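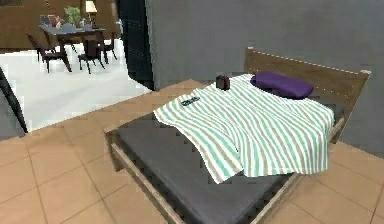

Source: Drondard simulation package, rendered view. Reproduced with permission.

Reading time: 3 minutes

Preparing a Bed-Clearing Task in the Drondard Simulation Package

Drondard is a household simulation package supplied by Terkov for teams that develop and test domestic robots. This guide explains how to prepare one of its bedroom tasks, in which small items must be removed from a bed before the striped cloth is folded. It applies to the February release and assumes that the software is already installed.

1. Open the home library and select Sutholm. Load the bedroom and wait until the cloth has settled on the mattress.

2. Check the starting layout. The purple pillow should lie against the headboard and the small dark item should stand upright on the cloth. If it has fallen, reload the layout.

3. Set the cloth detail. The default value of 50 is suitable for trial runs. A value of 200 gives finer folds, but each run will take considerably longer. 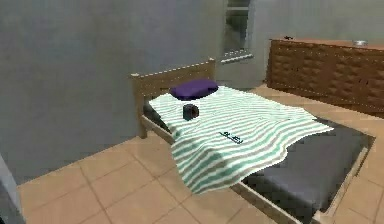

Yung-ching Tsang
Technical Training Officer, Rostami

4. Add a second object. A thin, flat item placed near the middle of the cloth makes the task harder than a cup alone — low objects are easily lost among the folds. Keep both items clear of the pillow.

5. Choose the viewpoint. A view towards the dresser and window keeps the bed large enough for inspection. Users who also wish to assess movement between rooms should select a view that includes the dining area.

6. Set the time limit to 30 seconds for each item and carry out 3 runs before changing any other setting. Results are saved in the project folder under the name of the layout.

Assessment

The package is straightforward to operate, and its layouts load reliably. Cloth edges appear jagged at the lower display setting, and small labels cannot be read. Teams whose work depends on reading text should request the higher display setting from Terkov before purchase. Licences are issued per workstation and may be transferred on written application.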